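Maintenance Intervals for Residential Sliding Gate Operators
Project report, Building Services Technology
Eylül Duman
Aug 17, 2020

1. Background

Sliding gate operators in the Kildale housing development are serviced once a year, regardless of how often each gate is used. The project compared this fixed interval with one based on the number of opening cycles. The work covered 34 gates, all chain or rack driven, with motors mounted on a concrete pad beside the track. Swing gates and barrier arms were left out.

The development was built in two phases. Gates in the first phase have Plaven rack drives with nylon-faced racks. Gates in the second phase use chain drives supplied by Irance, a local installer that also holds the service contract. The two groups are reported together except where the drive type made a difference.

2. Method

Service sheets from the contractor were read and sorted by fault. A fault was counted only if a technician had to visit the site. Resets done by residents over the phone were not counted, which means that sensor faults are probably too low in the results. The sheets gave 142 visits in total. Cycle counts were read from the control board where the board had a counter, and estimated from household size where it did not.

Each gate was also checked by hand in March. The operator was released, the gate was pushed along its full travel, and the force needed to start it moving was measured with a spring scale. Three readings were taken per gate and the middle one was used. Wheels, end stops and the gap between pinion and rack were inspected at the same visit. 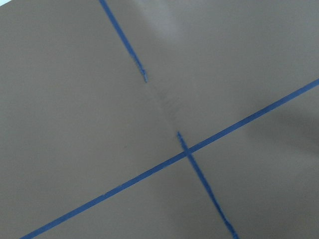
Taşdemir objected at the interim review that starting force says little about the condition of the motor, and that a worn roller can hide behind a good reading if the track has just been swept. The point was accepted, and the track condition (clean, dusty or blocked) was added to the form for the remaining gates.

3. Results

Most visits were for debris in the track, followed by misaligned photo eyes and worn rollers. Motor or gearbox failure accounted for 17 visits – fewer than expected. Gates running more than 2,000 cycles between services needed a higher starting force in both groups. The chain-driven gates also showed slack at the midpoint, and four of them had to be tensioned before a reading could be taken.

Gates with low use showed almost no change over the year. For these, the annual visit was mostly cleaning, which the resident could do with a stiff brush.

4. Limits of the work

The estimated cycle counts are weak. A household with two cars does not always open the gate twice as often, and deliveries were ignored. Air temperature was not recorded, although cold grease raises the starting force. The same spring scale was used throughout and was checked against a known weight only at the start.

5. Recommendation

Service should be due at 2,000 cycles or after two years, whichever comes first. Photo eyes and the auto-reverse function should still be tested every year – wear has little to do with whether they work. Boards without a counter should be fitted with one at the next visit.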